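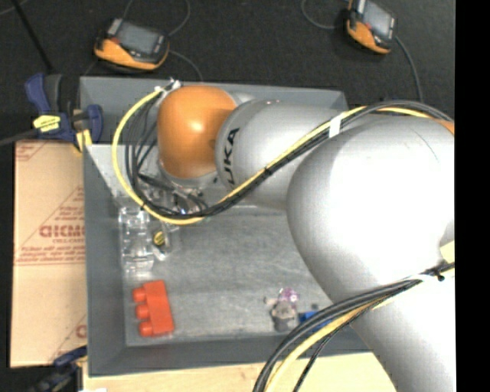
**PART TWO: PLANNING AND PROGRESSION**

# Chapter 4: Rest Between Training Sessions

Chapter 3 dealt with the effort made during a session. This chapter deals with the hours and days that follow it. Muscles are placed under load during exercise, and much of the adaptation that a program is meant to produce takes place afterwards, while the body is at rest.

Beginners often shorten their rest days when early results please them. Soreness, poor sleep and a falling work rate may follow. A supervisor should be able to recognise these signs and adjust the program before the client loses interest or is injured.

Two models of rest are used in this book. The Osent model sets fixed rest days in each week. The Malhotra model lets the client's own report of tiredness decide when the next hard session is held. Both have a place in a community fitness centre, and both depend on honest record keeping – a point taken up again in Chapter 8.

The case study follows a walking and strength group at the Hollergate centre, which changed from the first model to the second in June. Students will need the Kidska training diary from the back of the book.

## 4.1 Terms used in this chapter

**Passive rest** is a period with no planned exercise.

**Active rest** is light movement, such as easy walking or stretching, carried out on a day without a hard session.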